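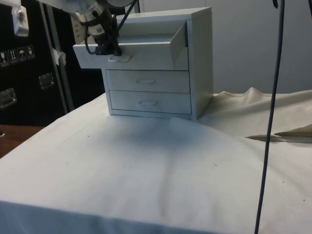
I promised in the last newsletter that I'd write something about the robot arm once we'd all had time to get used to it, and I've put it off long enough that people have started asking me in the hallway. So! For anyone at the Mitidholm office who only knows it as "the thing in the returns room," we call it Cropper, and its job is checking drawers. You know the little white three-drawer chests, the ones with the oval handles pressed into the fronts? Cropper takes hold of the front of a drawer with those two black fingers, top drawer first, and works it open and shut while the computer keeps track of how hard it had to pull. Then on to the middle one, then the bottom one.

If you've never worked returns at Mornmont, you may not know what that used to look like. Every small chest that came back had to have each drawer run in and out 15 times before it could go back on the shelf or over to repair. I did that for a good part of five years. On a slow day it was kind of peaceful (radio on, coffee going). In January, when everything people bought over the holidays comes home to us, it was your wrist, your elbow and then your shoulder, in that order. We had 416 chests come through last January and I think I personally met every one of them.

Now I load the table, pick the model off the list, press start and go do something else. The "something else" is the part I want to talk about, because that was what we were all nervous about in the spring, me included. I went into that first meeting pretty sure I was going to hear that returns was going down to one person. We're still the same crew. What changed is the order of the day. Mornings are loading and paperwork, and afternoons two of us are over at the repair bench, which had been backed up for as long as I've been here. I've learned to re-glue a drawer bottom and swap out a runner, and I'm getting halfway decent at touching up paint. I like it a lot more than I expected to. I go home less sore and a little more tired in the head, if that makes sense.

It isn't all sunshine. Cropper is slow. A fast person can beat it on any single chest, easy, and we have raced it, and yes, there was a doughnut involved. It's also picky about where you set things down. If the chest is turned a little too far, it'll stop and wait for you with the light blinking, and you may be across the building with glue on your hands when it does. We've asked for a pager or a buzzer or anything at all. I'm told it's on the list.

I also miss the feel of it, a bit. When you pull a drawer yourself you notice things, like a gritty spot halfway out or a back panel that's starting to let go. The numbers catch most of that now, but they don't smell mildew! So we kept a quick hands-on look at the end, and I'm glad we pushed for it. If your manager ever tells you the numbers are enough, come talk to us.

One gripe got fixed fast. The first week, the force readings were all over the place and we were sending perfectly good chests to repair. We spoke up, the settings were changed, and it's been fine since. We've put roughly 300 chests through and the repair bench hasn't sent one back to us as a false alarm in quite a while.

The Pumlow warehouse gets its own arm this fall, and a couple of folks over there have already called me with questions. Please keep calling. Bring your lunch over and watch it run for a while if you'd like, any afternoon is good except when the truck's in. And wear sleeves that don't dangle.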